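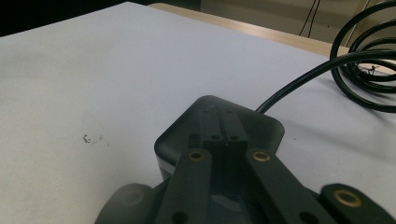 Salamatu Okafor
Research Associate, Shared Workspaces Study, Urholm

3.2 Cables and the boxes they belong to

Cables were the most common reason a table in the study was recorded as "in use" when no person was working at it. Over the study period we logged 2862 items left on shared tables. A cable was part of the entry in 91 of the 96 rooms visited, usually together with the device it served.

Figure 4. Dark box with rounded corners and thick black cable on a white tabletop. The cable runs to a coil at the upper right.

We treated a box and its cable as one item when the two were found together, as in Figure 4, and as two items when the cable lay on another surface. The rule was set after the first round of coding in April, when Musa Tamuno and Ekene Nwosu coded the same rooms separately and disagreed mostly on this point. Tamuno had counted every coil as an item of its own. Nwosu had counted a coil only if no device was within reach of it. The first-round sheets were recoded under the new rule and the earlier totals are not used in this paper.

Each entry has three fields for the cable: its state (coiled, folded, loose), its thickness (thin or thick, judged by eye against a reference card), and its position relative to the device. The cable in Figure 4 was entered as coiled and thick. The length between the box and the coil was not measured. We tried measuring it in the pilot rooms and gave up, as the coders pulled the cables straight to get a reading and so changed the layout they were meant to record.

Color was noted for the device, the cable and the table. Dark items on white tables were entered faster and with fewer corrections than dark items on dark tables, where thin cables in particular were missed on the first pass. In some 66 entries the cable was added only at the second pass. Most of these came from the Itent building, which has dark desks on all floors.

The angle of a device to the table edge was dropped as a field. Many boxes had been set down diagonally, and the coders could not agree on which side should be called the front when the top was flat and carried few marks. Joyce Makokha suggested using the point where the cable leaves the box as the front. This worked for devices with a single visible cable but not for those with several, and we did not apply it to the full set.

Storage is treated separately in Section 3.3, which covers cables kept in drawers and on wall hooks.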